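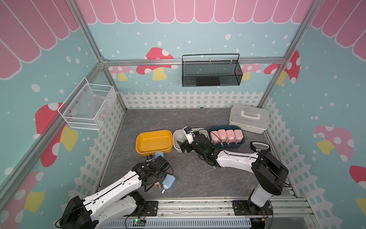 What is Jakance?
Jakance is a small training school in Fliltcombe that teaches adults and older teenagers to set up, run and look after robot arms.

About us

We opened with one classroom and a workshop behind it. The classroom is still the same one. The workshop has grown into the unit next door, which used to store carpet. Asif Naqvi started the school after a long stretch repairing packing machines, and he still teaches the first day of every course.

We have 5 teaching staff and take up to 50 students at a time. Most of them come from local employers, and the rest sign up on their own. A few are thinking about a change of trade and want to try the work before they pay for a longer course somewhere else.

What we teach

The basic course is called Marwat. It covers safe starting and stopping, moving an arm by hand and by program, picking up and placing everyday items, and basic fault finding. Students work in pairs at a bench. There is a written part, but it is short.

The second course is called Cedex. It is for people who have finished Marwat or have done similar work on the job. Cedex covers two-arm work, camera placement, gripper care and how to write up a task so that the next shift can run it without asking you. That last part takes longer than students expect.

We do not teach welding or paint spraying. We get calls for both and pass them on where we can.

Our open day

We hold an open day in April. The last one was on 14 April 2022, and 165 people signed in at the front desk. The doors were open from morning until early evening so that people could come by after work.

The workshop was laid out with demonstrations along one side and a table for course questions on the other. Staff ran the arms and talked through the work with whoever was standing there. Visitors asked about pay, hours, how heavy the arms are, and what happens when one drops something. The demonstrations used ordinary household items and toys, which students also work with in Marwat. A tray with a raised rim is a good early exercise. The fingers have to go on either side of the rim and close squarely, and a student learns quickly how much the angle matters.
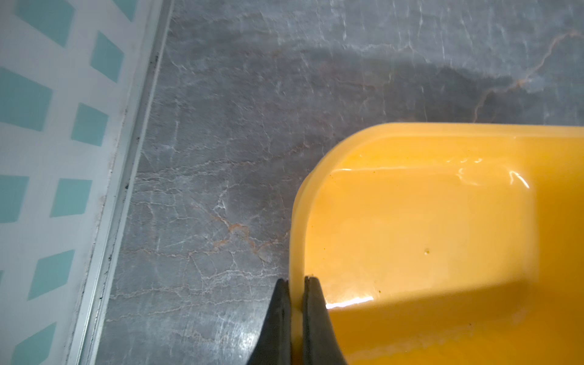
Do I need any experience to take a course?
You don't need any for Marwat, but for Cedex you should have finished Marwat or have similar experience from work.

Asif gave 2 short talks in the classroom during the day. The first was for parents and school students and dealt with what the job is like from week to week. The second was for employers and dealt with training costs, time away from the floor, and what a new operator should be able to do alone after Marwat. Both talks filled up. For the next open day we plan to leave the folding wall open and put more chairs at the back.

Some visitors told us the parking was hard to find. The entrance to the lot is on the side street, past the tire shop, and we have since put up a larger sign at the corner.

At the workcell 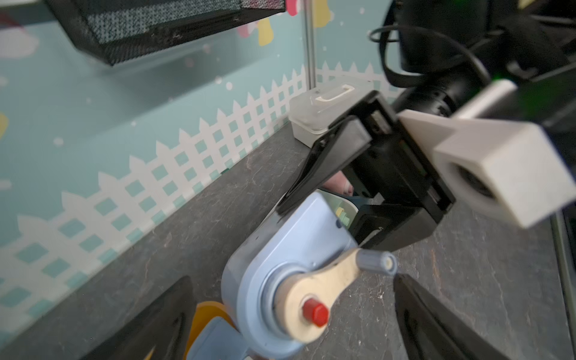 Light blue crank toy with two arms at work, open day.

How we work

Classes are small enough that every student gets time at the controls each day. We repeat things. If a pair has not got a task running by the end of the afternoon, they start with it the next morning and the schedule moves to fit. Staff keep a log for each arm, and students fill it in from their first day, including the faults they caused themselves.

Grippers get cleaned and checked at the end of every session. Cables are checked on Mondays. Anything with a worn part comes off the bench until it has been fixed, and we keep spare fingers in the cabinet by the sink.

Visiting us

You can visit outside the open day if you arrange it first. Call or write to the office and tell us how many people are coming and whether you want to see Marwat or Cedex in session. School groups should bring one adult for every ten students. Closed shoes are required in the workshop, and long hair must be tied back. Coats and bags stay in the classroom.

The building is on one level with a ramp at the front door. Coffee is available in the hallway. Lunch is not, but there is a sandwich shop across the street.

Course dates and fees are listed on the Courses page. For employer bookings, ask for Asif Naqvi at the office.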